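Skumadside Student Robotics
Walk-Around Checklist, Shelf and Basket Task
Rev 9, last edited May 7, 2023

Fill this in before power goes to the legs. "Looks fine" has been retired as an answer. Initial each line, then write a comment if you have one, and judging by the old sheets you will.

HANDS AND WRISTS

1. Gloves pulled fully onto every finger. OK
Comment: Left one creeps. Tug it down between runs.

2. Wrist screws present and snug. OK
Comment: Present, yes. Snug after I got at them with the good driver, which was in the drawer marked "bad drivers."

3. Basket held by the handle, other hand open and clear of the shelf panels before any reach. OK 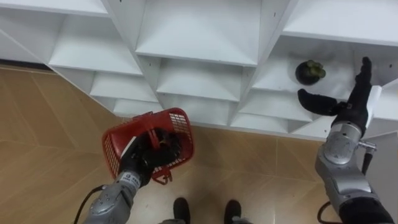
4. Fingers close on command, both hands. OK
Comment: Right thumb takes its time. Logged in October, logged again now.

5. Stop button tested by someone other than the person typing. OK
Comment: Works. The typist was annoyed, so it works well.

CABLES AND TETHER

6. Overhead lines attached and taking up slack. OK

7. Floor cable runs away from the feet. WATCH
Comment: It trails off behind on the floor, so don't walk there. The Provari team lost 402 points in one afternoon to a cable and a sneaker. We have sneakers too.

8. Wiring on the back tied down. FAIL, then OK
Comment: Tied down is a generous term for that bird's nest. Nothing hangs in the elbow, so I passed it. Bring more ties.

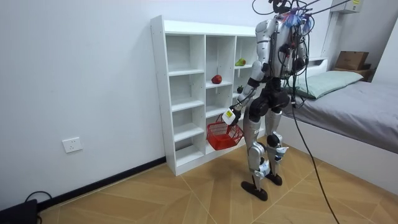
Section C: Shelf and Fruit

9. Shelf doesn't rock when pushed with 2 fingers. OK

10. Fruit set near the front of its compartment. OK
Comment: Hứa's grasp code likes the front edge. So do I, until something rolls.

11. Battery above 50 percent. OK

12. Run sheet from Holoser printed and in the room. FAIL
Comment: Printed. In the other room.

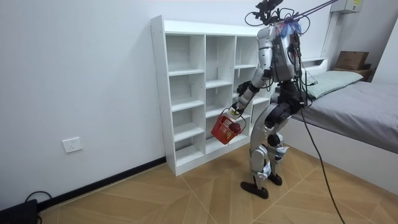
Closing out a run is the part of our procedure that gets skipped most, so it gets its own paragraph. Hold the pose, call "stopped," and wait for the person on the stop button to repeat it. Check the basket before anyone moves the arm. A round red thing sitting near one corner, as it is here, goes on the sheet as "in basket, near corner," and the shelf goes down as "clear" only after you look in every compartment. Then support the basket from underneath and open the hand. Do not pull on the handle. It's thin, and we have already bought one replacement.

Result: pass with comments
Next check: after the thumb is fixed, or before the next run, whichever embarrasses us sooner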